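Monday, February. Entry made at the close of business, Bikley branch library.

The reading room opened at the usual hour. Attendance in the morning was light on account of the ice on the north steps, which Dale Landry salted twice before lunch. The public notice regarding the steps remains posted and should stay up until the end of the week.

The principal business of the day was the local history collection. The inventory, begun before the holidays, was completed this afternoon and stands at 2,883 items, including maps, ledgers, bound newspapers and the Echeverri family letters. Nineteen items could not be found on the shelf. Colleen Friesen has the list and will check it against the loan cards tomorrow. I expect that several of these went to the county for the anniversary display and were never signed back in. A letter to that effect has been drafted but not sent.

The Echeverri letters were examined at two o'clock in the presence of Gaétan Penner, who has agreed to prepare the index. There are 80 letters in the first box and 80 in the second. Mr. Penner questioned whether the even division was made by the family or by a former librarian. The accession book is silent on the matter. Several of the envelopes carry the stamp of the Skaven post office, which closed long before the present road was built, and these he wishes to index separately. I gave my consent, on the condition that the original order be kept.

Brittany Sawatzky reported that the heating in the map room is still uneven. The thermometer by the window read lower at four o'clock than it had at noon. The room will remain closed to the public until the Nerico technician has called. Researchers with appointments are to be seated at the long table near the circulation desk.
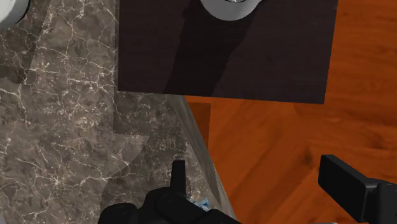
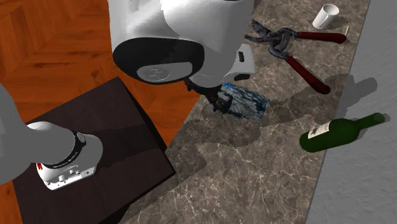 The remaining question before the branch is the surface on which the letters are to be opened and read. Mr. Penner prefers a dark ground, as the paper is thin and the ink has faded to a light brown. Dark wood grain of the deep chocolate kind in the first view would give him the contrast he wants, although I would ask that the board be kept clear of any direct light. Ms. Friesen favors plain gray felt, which is already in the supply closet. The matter was left open until Hjalti Hafstein returns from leave, as he will be supervising the readers.

Two overdue notices were mailed. The book drop was emptied at five-thirty and the side door locked. The key to the map room is in the top drawer of my desk.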